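Sunel Panel, Pale Green
Sold by Bellitz

The maker's card calls the Sunel a "whole-room solution." It is a flat board. You can lay it on a pair of trestles, screw it to a frame or fix it to a wall, and it will do what a flat board does. We stock it because the color is good and the price isn't silly.

Finish
Matte, smooth, a soft sage or mint depending on your bulbs. The card also says "glare free," which we would not repeat to a customer. Matte or no matte, a strong light overhead still leaves a pale patch on the surface. If you plan to put a desk lamp over it, ask for the 12 inch sample first and try it at home.

Moving it
Get a grip on the near edge at two points, well apart, with support underneath as well as on top. Keep a gap under the board so you can set it down without trapping anything. 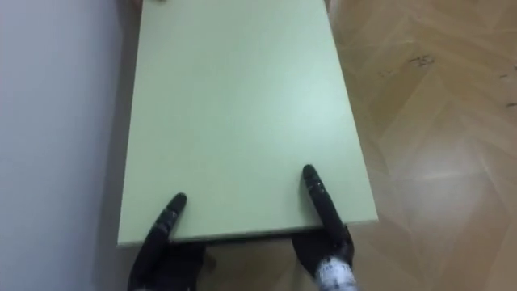

What you get
One panel. No legs, no brackets, no screws, whatever the older listing said. Trestles are sold separately under the Flolent name and cost more than we think they should.

Load
The maker claims 60 pounds, spread evenly, on two trestles. Karlijn Verbeke in our shop would stay well under that if the weight sits in the middle, and so would we.

Returns
20 days, unused and undrilled. Once there is a hole in it, it's yours.

Page checked 11 Mar 2020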